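Home Help Board > Plumbing and Bathroom > Drains

Slow sink drain and bad smell in old house, plunger did not help

Asked in July. 2 answers. Viewed 1864 times.

Hello everybody. English is my second language, so please excuse my mistakes. I moved in spring to an older house in Brarkau and I have a problem with the sink in the upstairs bathroom. The water goes down very slowly. If I brush my teeth with the water running, the basin is half full when I am finished. In the morning there is also a smell, like old eggs, and it is stronger when the window was closed during the night.

What I have tried until now: boiling water from the kettle (two times), baking soda with vinegar, and a small plunger from the supermarket. After the baking soda it was better for two days and then the same as before. The shower in the same room drains well. The toilet is also fine. Only the sink.

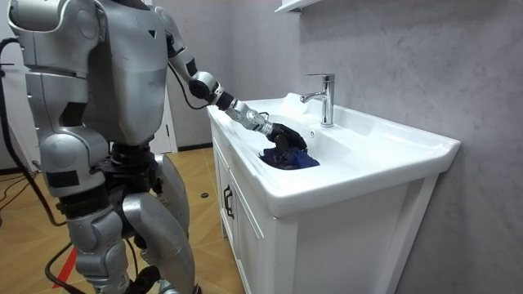 My first question is about the trap, the bent pipe under the basin. I have read that one must open it and clean it, but I am afraid that I will not get it tight again. The pipe is white plastic and the nuts are very hard to turn by hand. The bathroom vanity is a white one too, same color as in the picture, and the doors open only a little before they touch the side of the shower, so I must work with one hand inside and my head outside. Is it allowed to use a wrench on plastic nuts? Somebody in the hardware store sold me a bottle of Fotgate drain gel, but I have not opened it because I don't know if it is good for old pipes.

Second question: can the smell come from the overflow hole in the basin? When I put my nose there it is worse than at the drain.

I rent the house, but the landlord said that small blockages are my business. Thank you for every advice.

Comments on the question

Is there a pop-up stopper, the kind you lift with a little rod behind the faucet? Hair collects on it.

Yes, there is a rod. I did not know the stopper can come out.

Answer 1 (accepted, 40 votes)

I had the same thing in my last apartment, and English is not my first language either, so we will understand each other.

Start with the stopper before you touch the trap. Look under the basin, at the back of the drain pipe. There is a thin horizontal rod that goes into the pipe, held with a small round nut. Put a towel and a bowl under it. Loosen this nut, pull the rod back some centimeters, and then the stopper can be lifted out from above. Mine had a gray plug of hair and toothpaste on it as long as my finger. Clean it with an old toothbrush. If the water runs normally after that, you can leave the trap alone.

If it is still slow, then the trap. Bigger bowl this time. You can use a wrench on plastic nuts, but put a cloth between and turn gently, only until it starts to move. The rest by hand. Looking from below, counterclockwise opens the lower nut. When you take the trap off, look at the flat rubber rings. If they are hard or have a crack, buy new ones, they cost almost nothing. I bought a mixed bag from Restik with 14 rings in it and I still have most of them. When you put it together, the thread must go on straight. If it feels stiff at the first turn, take it off and begin again. Then run water for a few minutes and wipe each joint with dry toilet paper. Even one drop shows on the paper.

About the smell: yes, the overflow is very often guilty. It has its own channel inside the basin and soap film grows there where no brush arrives. Close the drain and let warm water run slowly through the overflow. After this I use a thin bottle brush, the bendable type, with some dish soap. Repeat it every month or so.

I would not open the gel. If you pour it in and it does not work, you have a trap full of strong chemical and later you must open it over your own hands. Also you already used vinegar, and it is not good to mix such things. Maybe the store takes it back.

Answer 2 (3 votes)

Just use a drain snake, the Doolan one is fine. Push, turn, pull, finished. Take the stopper out first or it gets stuck.

Comments on Answer 1

Thank you so much. The stopper was terrible, I will not describe it. Water goes down fast now. The smell is less but not gone, so tonight I do the overflow.

Check also if the basin is used every day. In a guest bathroom the trap dries out and then the smell comes directly from the sewer.

It is used every day, but good to know for the sink in the basement.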